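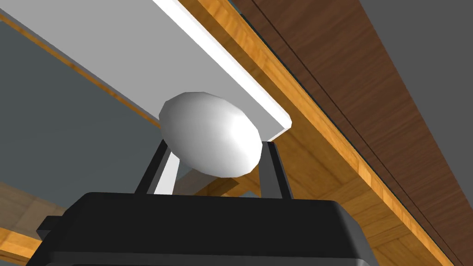

Reading time: 3 min

Handout 6: What a simulated grasp does and doesn't tell you

Last week's lab report template asked for a success rate, and most of you gave one. I want you to trust that number less. The egg held up between two black fingers, close under a flat white panel, is a good place to begin. A contact checker will happily report "grasped" for a pose like that. It says nothing about whether the shell would survive, because in our setup the egg is a rigid body and rigid bodies don't crack.

So before you quote a rate, write down what the software was asked to check. In the Vurnura stack a grasp counts when both fingers report contact for 73 consecutive control steps. That is a threshold a person picked. Change it and your rate changes, with the same policy and the same weights.

Perception next. The Clusero pose estimator is usually fed the object's true pose plus noise. Please don't call this perception in your write-up. A smooth pale object next to a smooth pale panel is exactly where a real segmenter gets into trouble - and the true-pose shortcut hides it completely. Run the image-only mode at least once, even if the numbers are embarrassing.

An open gripper with nothing between the fingers deserves its own line in the log. Most planners treat it as a neutral state. It can mean "hasn't started," "dropped it," or "released on purpose," and a finger-width reading won't separate the three. If your state machine has only one label for all of them, your recovery code is guessing.

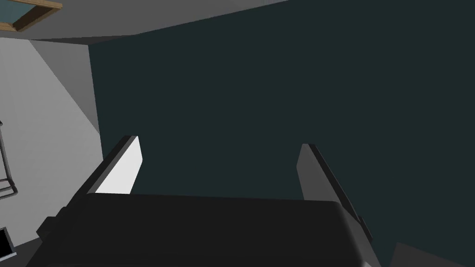

One reader of an earlier version of these notes wrote in the margin that this is unfair to simulation, and that 3000 cheap rollouts still beat a handful of careful trials on hardware, if only for finding bugs in the planner. I agree about the bugs. I don't agree that the same rollouts support a claim about the real arm, and the Alemneh write-up we read makes precisely that jump between its methods page and its abstract.

Last topic, collision geometry. Thin parts are where planners cheat. A lattice window with many small panes often gets wrapped in one convex box, so a fingertip near a corner may be "in collision" for the planner while the renderer shows a gap, or the other way around. Check which mesh the planner loads. Wunico keeps the visual and collision models in separate folders, and they drift apart.

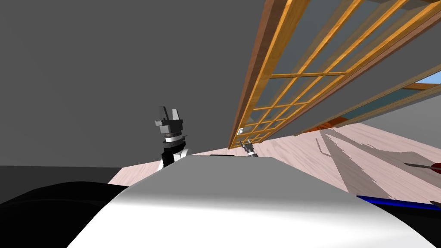 Fig. 3. Right gripper at the lower corner of the window, touching or nearly so; left gripper raised.

For the next lab: take the 337 logged episodes in the shared folder, relabel every open-gripper state by hand for a sample you choose, and report how often the log disagrees with you. Say how you chose the sample. Plots are optional, the threshold values are required.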